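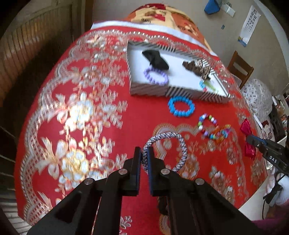

Como guardar pulseiras de miçangas sem que elas se enrosquem?
O que funciona melhor cá em casa é uma caixa rasa, com cada pulseira deitada em círculo e as de corda num canto separado. Potes fundos eu já larguei faz tempo, porque a gente acaba virando tudo na mesa para achar uma só.

Pulseiras, laços e miudezas: a arrumação de outubro

Oi, gente! Voltei com mais uma galeria de arrumação, e desta vez foi a vez das bijuterias, que andavam espalhadas por três gavetas e uma bolsa de praia (não me perguntem). Escolhi uma terça à tarde, fiz um café, estendi a toalha vermelha florida, que eu adoro e quase nunca uso, e fui pondo tudo em cima da mesa. No vermelho as miçangas aparecem que é uma beleza!

A pulseira azul-turquesa, de contas grandes, é a minha preferida para o verão. Comprei numa feirinha em Grikville e ela combina com tudo, até com camiseta velha.

A de corda trançada, em branco, cinza e azul-escuro, foi presente do Bevan Doolan, um amigo que faz trançado melhor do que muita gente que vende. Essa eu guardo longe das outras, que o fio puxa fácil.

O laço de cetim carmim ainda está sem destino. Prender no cabelo? Costurar numa bolsinha? Aceito palpites!

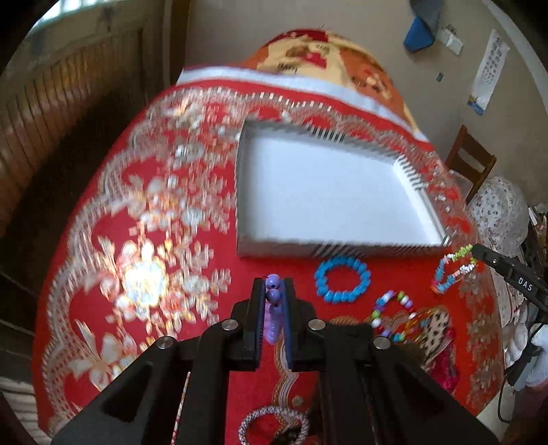

Bandeja rasa foi a melhor compra do mês. Paguei 22 reais na Pelex, fui lá atrás de outra coisa e voltei com ela debaixo do braço. Cabe na gaveta da cômoda com folga, e de manhã é só puxar e escolher.

A colorida, de tons pastel (rosa, verde, roxo, azul, amarelo, tudo junto), já foi refeita duas vezes. O elástico cede com o uso, então agora troco por um mais grosso e dou um nó duplo com um pinguinho de cola.

As peças soltas de plástico vão para um saquinho à parte, até eu resolver o que montar com elas. Tenho vontade de fazer um chaveiro, e minha sobrinha já pediu um também!

Na próxima galeria mostro a gaveta dos lenços, que está pedindo socorro. Beijos e até lá!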